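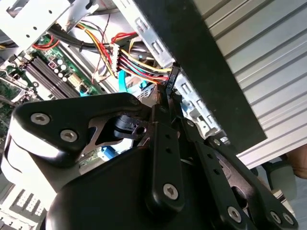 Cable order for anyone refitting an older desktop this month. I've done enough of these that the sequence is fixed, so I'm writing it down once. Thread.

Main power first. The big white multi-pin connector has a latch on one side and goes in one way only. Support the board from underneath with two fingers if you can reach. Boards flex more than you'd like at that edge, particularly when a standoff is missing.

Push until the latch clicks over the tab. If you didn't feel it, pull the connector gently by its body. A half-seated main connector will often power up fine and then drop out under load a week later, and you'll blame the memory.

Never pull by the wires. The crimped terminals back out of the housing and you won't notice until one rail is gone. Look into the open end of the connector before you plug it in. All the metal contacts should sit at the same depth.

Colors on an ATX supply of this age: red is 5 V, yellow is 12 V, orange is 3.3 V, black is ground. Newer supplies run everything in black, so a tester or the pinout diagram is your only guide there. Don't go by position from memory.

Small black plugs next. These are the front panel leads: power switch, reset, drive light, power light. The lettering on the side is usually tiny and usually faint. Read it under a decent lamp before you get it down between the wires, where you'll see nothing.

Switch leads work either way round. LED leads don't. If the light stays off and everything else runs, flip the plug. It does no harm to get it wrong the first time.

Pin order on the header varies by maker. Joris Verbruggen keeps a folder of printed header diagrams by board model, and I've stopped making fun of it. Silkscreen on the board is the second-best source, if the memory slots and the wiring let you see it.

SATA data goes after that. It's a thin cable with an L-shaped key. Leave a loose curve near the plug and avoid a sharp fold. Older ones have no metal clip and hold by friction alone, so check them again after you've moved anything nearby.

If you can't tell which port is the first one, look for the printed number next to it. Boot drive on the lowest. The firmware doesn't always care, but the next person opening the case will.

Dressing the bundle: the thick run from the supply should lie along the side of the case, clear of the processor fan and not resting on the memory. Two ties are plenty. Leave the last 80 mm before the main connector untied so it can be unplugged without cutting anything.

Reusable ties over zip ties, every time. Szu-yu Kong nicked a 12 V wire with side cutters on Monday while removing a zip tie I had put on. It was a 320 W supply and is now a parts donor.

Reseat the memory last, even if you never touched it. Leaning over the slots to reach the headers is enough to lift one end of a module. Press each end until the clip closes.

Test with the side panel off and only the boot drive connected. Fan spins, one beep if there's a speaker, then the firmware screen. After that, power off at the wall, wait, and connect the rest.

Someone will ask about the CPU power lead. It has its own connector, 4 pins on most of these boards, often up near the processor. Fans spin and no picture? Look there first — I have forgotten it 3 times this year.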